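Étagère de cuisine Tistska, métal blanc – tablette haute ajourée
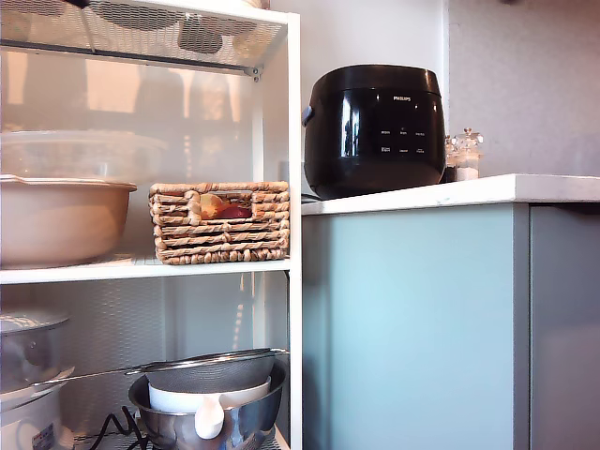
La Tistska au bout du plan de travail, juste à côté du cuiseur à riz.

Réf. 1809 – en stock – expédition sous 9 jours

Je vends des meubles de rangement depuis un moment et s'il y en a un que j'ai fini par garder pour chez moi, c'est celui-ci ! La Tistska est un modèle de chez Prendo que je propose dans la boutique Tevutel depuis février, et je la trouve franchement pratique dans une petite cuisine où les placards débordent (la mienne, donc).

Ce que j'aime d'abord, c'est la tablette du haut, toute percée de petits trous. Elle laisse passer un peu de lumière, et je trouve que ça allège beaucoup le meuble. Les autres niveaux sont parfaits pour ce qu'on sort tous les jours. Les fruits vont dans le panier tressé, avec sa petite ouverture qui sert de poignée et qui permet de voir s'il reste quelque chose dedans, à côté il y a la grande bassine beige et la boîte transparente, et en dessous l'inox, le bol blanc, la passoire fine... Bref, tout ce qui traînait avant sur mon plan de travail !

Côté dimensions, comptez 40 cm de profondeur et 700 mm de largeur (oui, le fabricant mélange les unités sur sa fiche, je n'y peux rien). Mesurez bien votre coin avant de commander, plinthe comprise, j'ai eu deux retours à cause de ça.

Le montage se fait au tournevis. Gardez les vis un peu lâches jusqu'à la fin, posez les tablettes, mettez d'aplomb et serrez ensuite. À deux c'est plus confortable, mais je l'ai fait seule un soir vers 21 h et je n'ai réveillé personne.

Pour l'entretien, une éponge humide et un peu de savon. Dans les trous du haut, je passe une vieille brosse à dents de temps en temps – surtout si vous cuisinez beaucoup à la vapeur. Pas de poudre à récurer, ça raye le blanc.

Vendue seule, sans panier ni accessoires. Les paniers tressés sont dans la collection Tetteh, rubrique Petits rangements.

Une question sur la hauteur ou la livraison ? Écrivez-moi par le formulaire de contact, je réponds en général le soir.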